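Storing Wine at Home: Guidance for Residents

Published by Plurirmont Household Advice Service
Last reviewed: 06/03/2025

Wine kept in unsuitable conditions may lose its flavour within a few months. The following guidance is intended for residents who wish to keep a small number of bottles at home without a cellar or a wine cabinet.

Before you begin

You will need a thermometer, a notebook or set of labels, a rack, and a soft dry cloth. A torch is useful for checking cupboards.

Step 1. Choose the place

Select a dark position away from cookers, boilers, radiators and washing machines. A cupboard under the stairs or the floor of a north-facing room is often suitable. A kitchen worktop should be used only for bottles that will be opened within the week.

Leave the thermometer in the chosen place for several days and take a reading each morning and evening. A steady temperature between 10 and 15 degrees Celsius is preferred. Small changes between seasons are acceptable – sharp changes between day and night are not.

Step 2. Check the bottles

Wipe each bottle with the dry cloth and inspect the closure. A cork that stands above the rim, or a sticky trail down the neck, may mean that the bottle has been too warm. Set any such bottle aside for early use.
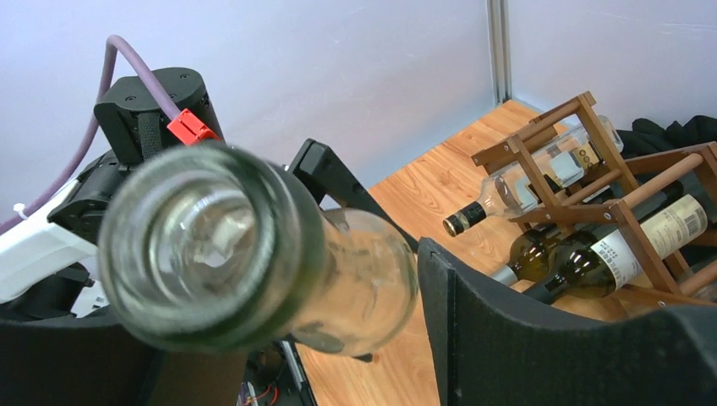 Bottles closed with natural cork should be laid on their sides so that the cork remains moist. Those with a screw cap may be stored upright or flat. Sparkling wine may be kept in either position for short periods.

Step 3. Position the rack

Place the rack on a level surface that can bear its full weight. A standard bottle of still wine weighs more than one kilogram when full, and a loaded rack should not be moved. Tall racks must be fixed to the wall. Fill the lowest row first and work upwards.
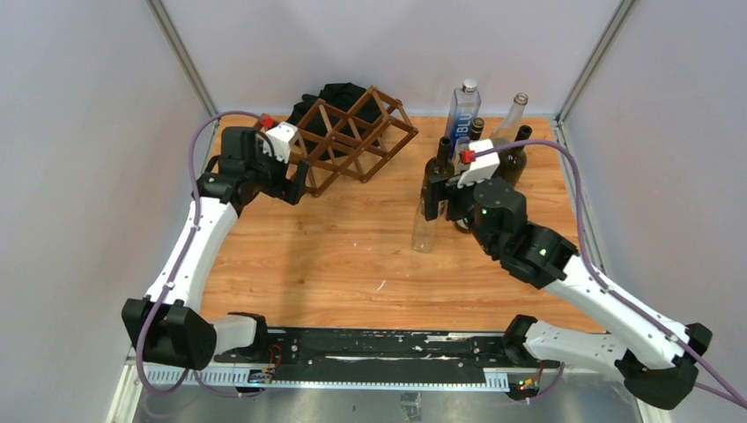 Photo: Milagros Durán / Lesteo

Leave a gap of 46 millimetres between the rack and the wall to allow air to pass. Residents in rented homes should obtain consent from the landlord before drilling.

Step 4. Keep a record

Write down the name of each wine, the year, the date of purchase and the row in which it is stored. Labels tied to the neck allow a bottle to be found without disturbing the others.

Step 5. Review every 90 days

Read the thermometer, look for leaks and mould, and update the record. Should the temperature have risen, move the bottles to a cooler place before the summer.

Printed copies of this guidance may be requested from the Service, quoting leaflet 658.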